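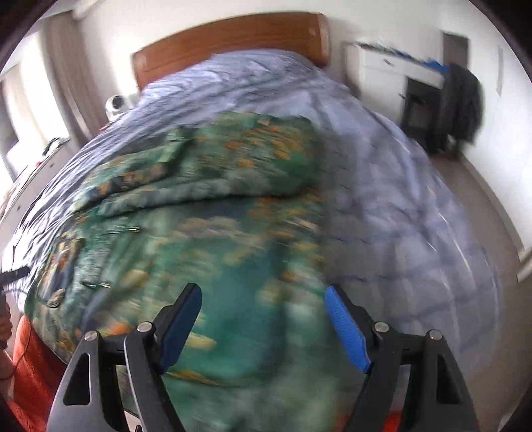
Ticket 114: Blanket will not stay in place on bed, bedroom 3
Property: Sarnow guest house
Opened: 16 Aug 2024
Status: waiting for parts

Reported problem
Green patterned blanket slides off the duvet and ends up in a ridge toward the headboard. Guest has asked twice for it to be fixed. Same complaint in bedroom 2, but less often.

Items on the bed
Pale lavender-blue duvet, green blanket with the orange blossom pattern, wooden headboard. Pillows are off while this is being worked on.

Log

Entry 1
Pulled the blanket straight and tucked it under the mattress at the foot. Stayed put for one night. By the next check it had moved up again and the duvet was bunched against the headboard.

Entry 2
Swapped the Flekovano duvet cover for an older one with a rougher weave. No difference. Put the first cover back on.

Entry 3
Tried fastening the blanket to the duvet cover at the corners with metal pins. It held, but the guest did not like metal in the bed and I agree. Do not use pins on this one again. Check the blanket and the folds before making the bed - anything small and shiny lying on top has to come off first.

Entry 4
Measured the overhang. The blanket hangs 22 cm lower on one side than the other, so the weight pulls it over. Centered it and marked the middle with a stitch of white thread on the underside.

Next step
Sew fabric ties to the four corners of the blanket and loops inside the duvet cover. Cotton tape is on order from Inow, one roll. Keep the ticket open until the bed has been used for a week with the ties on.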